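Second Life for an Office Tower: Our Rebuild Report

When our group picked the computer rebuild for the spring project, we honestly thought the hard part would be finding parts. The parts were easy! Getting comfortable inside the case took far longer, and that's mostly what we want to write about, for whoever takes on the next one from the Plustthorpe storage room.

We started on a Monday with the case on its side and the side panel off, and before touching anything we made ourselves learn the layout. Our worksheet had 38 boxes to fill in, which felt like a lot until we noticed how much we'd been calling "that thing over there." 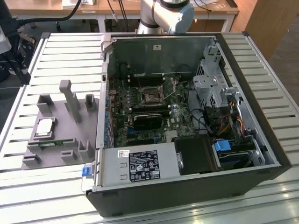
Report and photo by the Admasu bench group
Plustthorpe Technical Program, May

The CPU socket was the part we were most nervous about. With no processor in it the pins are right out in the open, so our rule was that sleeves got rolled up and no tools passed over it. There are memory slots both above and below it, and we had to go back to our notes on which ones to fill first.

The graphics card is a small one, and we decided to keep it. We also spent a good 20 minutes (more than we'd planned, but worth it) following the orange, yellow, red and black power cables near the drive cage and writing down where each one went.

Our budget sheet and the full parts list are in the Vestow binder, under bench 4.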